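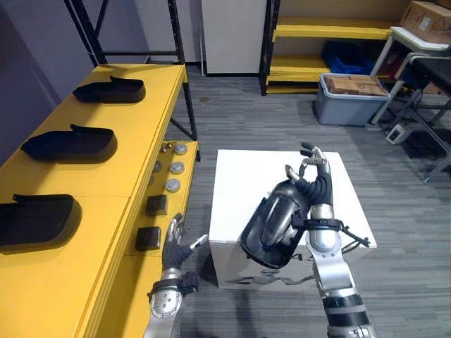

My sister-in-law says boot trays are a waste of money and a folded towel by the door does the same job. She's wrong but I get it. Towel works for one rainy day. Then it sours, and the floor under it goes cloudy, and you end up washing a heavy gritty towel with your good sheets. Don't.

So. Entryway tips, mud season edition. Written fast, between loads.

Trays first

Buy plastic with a real lip on it. Flat mats look nicer and let meltwater run straight under the baseboard. Ask me how I found out. Dark colors hide salt better than light ones, but they show dust, so pick your poison.

Measure before you buy. Door swing too, not just the floor. Ours is a Bristlow, fits the gap beside the closet with hardly any room to spare. Had a Kodier one before that, nicer shape but it cracked when left out on the porch all winter.

Line it or don't. If you line it, river stones or an old cooling rack. Boots sit up out of the puddle, soles dry, no smell. Stones need a rinse every couple of weeks or they get slimy. The rack is less pretty and a lot less work.

Cleaning one

Dump it outside first. Not in the kitchen sink!! Sand in the trap is a Saturday-ruiner, or whatever day you get off.

Then warm water, dish soap, soft brush. Rinse. For the white salt crust, equal parts white vinegar and warm water, let it sit ten minutes, wipe. Don't mix vinegar with bleach, ever, and rinse well if you've used either one.

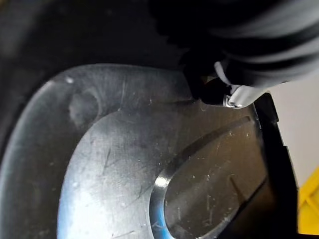 Scuffs are forever, mostly. Melamine sponge takes off the rubber marks but dulls a shiny finish, so try it on the underside first. Fine scratches I leave alone. I used to rub a bit of cooking oil in to make the plastic look new. It looks great for an afternoon and then every crumb of dirt in the county sticks to it. Skip that.

Grit in the corners: old toothbrush, or a wooden skewer with a rag over the tip. Dry it all the way before it goes back down. A damp bottom on a wood floor leaves a ring, and the ring doesnt come out.

Wet shoes

Pull the insoles. Always. Dry them seperately, standing up against something.

Newspaper, loosely balled, changed after an hour and again at bedtime. Paper towels work but you go through a roll in no time. Not on the radiator, not by the wood stove, leather goes stiff and the glue lets go. A small fan pointed at the openings does more than heat ever will.

Baking soda for smell, a spoonful in each shoe overnight, shake out in the morning. Not in leather, it dries it out. For leather, cedar.

Salt lines on leather boots: same vinegar mix as above, damp cloth, light hand, then conditioner once they're dry. Suede, just brush it, and if that fails take it to the repair place. I use Watkins in Britance, they close at 2 so don't dawdle.

The floor around it

Two mats. A rough one outside, a soft one inside, and the inside one longer than you think. People need a few steps on it before the dirt is really off. Shake daily, vacuum both sides once a week. The back of a mat holds a ridiculous amount of sand.

Rubber backing can stain vinyl floors yellow. Check the label, or put a thin felt pad down. Wish I had.

Hooks and such

Low hooks for the kids. Put them where a kid can reach and the coats go up. Put them where it looks balanced and the coats go on the floor. Ours are 40 inches off the ground, screwed into a board that's screwed into studs. Drywall anchors lasted us one winter of backpacks.

One basket for gloves, clothespins on a string for the wet pairs. Flashlight on its own hook. Dog towel on its own hook, and it stays the dog towel.

What it cost

Tray, two mats, the board and hooks came to 31 dollars, mostly because the board was scrap from the garage. You could spend a lot more, there are built-in benches out there going for over 3000. Lovely. Still need a tray under the boots.

Next time, getting candle wax out of a tablecloth. Dryer just buzzed, gotta go.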